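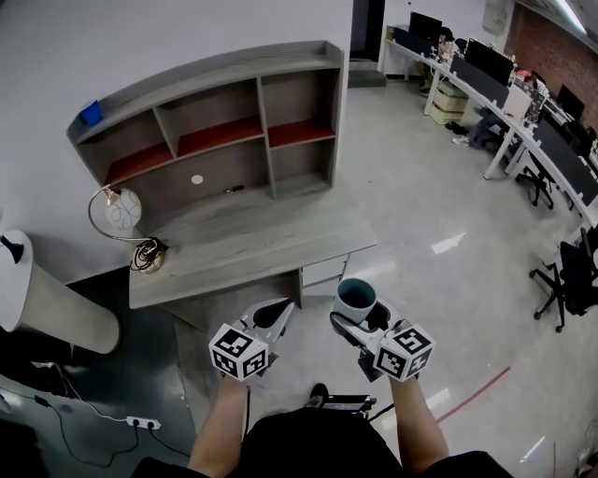
Unit 2: Setting up and clearing a study desk
Room Care, Level 2. Tutor: Grażyna Czerwiński

This unit covers the small desk with a hutch, the kind found in most of the bedrooms at Nandarthorpe and Platden. The method is the same for a desk in a family house.

Clearing

Start with anything that can spill. Mugs and cups go to the kitchen before papers are touched. Check the top of the hutch as well as the desk top, as cups get left up there and are easy to miss from a chair. Carry a mug upright even if you think it is empty.

Next, clear the open compartments one at a time, top row first. Small items at the back of a deep compartment should be brought forward and put with the others on the desk top. Do not open drawers unless the resident has asked you to.

Wiping

Use a damp cloth, then a dry one. Wipe along the grain pattern. Coloured back panels show streaks, so go over them a second time with the dry cloth. Stickers stay where they are.

Lamp and cables

Switch the lamp off at the wall and let it cool. Dust the shade with a dry brush. Spare cable should be coiled loosely behind the base and held with a tie. A power strip on the floor must be kept clear of the chair and the walkway. Never mop near one that is plugged in.

Putting back

Books go in the lower row, lighter things above. Leave the front half of the desk top free.

Practical: 8 marks, in the Landeg room with Bleddyn Price. Bring two cloths and read the Merine sheet on floors beforehand.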